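Sandevmont to open textile reuse centre in Tringate

Household textile charity Sandevmont will open a reuse and repair centre in Tringate in March, giving residents a place to hand in worn towels, bedding, curtains and clothing that would otherwise go out with the rubbish.

The centre will take over the former carpet showroom on Fotbridge Road, next to the bus station. It will be open from 8 am until late afternoon, with a drop-off point at the front and a sorting room, laundry and repair benches behind. Work on the building began in the autumn. The roof has been repaired and the loading bay widened to take vans.

Sandevmont already runs a smaller site in Fotbridge, which took in 548 tonnes of textiles last year. Much of this came from Tringate households, who have had to drive across the river to reach it. The Fotbridge site will stay open but will handle mainly bulk loads from hotels, care homes and schools once the new centre is running.

What will be accepted

Residents can bring clean, dry textiles of any kind and in any condition. Torn sheets, single socks and faded towels are all welcome. Duvets and pillows can be accepted only if they have a synthetic filling. Carpets, underlay and mattresses should still be taken to the council tip.

Items do not need to be sorted before they arrive, although shoes should be tied together in pairs. Bags will be weighed at the door, and anyone who wants a receipt can ask for one at the desk.

Sorting and reuse

Each load will be split by fibre and by condition. Clothing fit to wear will be sold in the shop at the front of the building, with prices starting at £2. Cotton towelling will be cut and hemmed as cleaning cloths, or passed to animal shelters. Coated, metallic and mixed fabrics are harder to recycle and will be kept apart from the cottons – the charity has an agreement with the textile processor Kaewmanee, which will collect them from the loading bay and shred them for use as padding and insulation.

Kaewmanee has also supplied the baling press for the new site. It is the same model as the one in use at Fotbridge, so staff can move between the two centres without further training.

Grey metallic mesh and white towelling are among the materials that call for separate handling.

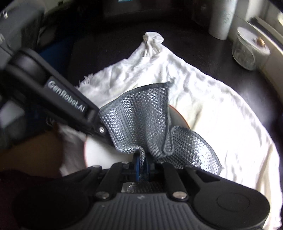

Repair sessions

The centre will hold evening repair sessions from 7 pm, starting in April. They will cover hand sewing, patching, replacing zips and taking up curtains. Sessions are free, and sewing machines and thread will be provided. Places must be booked in advance through the Sandevmont website or at the shop till.

Parking and access

There are short-stay bays outside the front door and step-free access from the bus station side. Drivers with large loads should use the rear entrance and ring the bell at the loading bay.

Notes to editors

Sandevmont is a registered charity working in textile reuse and repair. Press visits to the Tringate centre can be arranged before the opening through the Sandevmont press office.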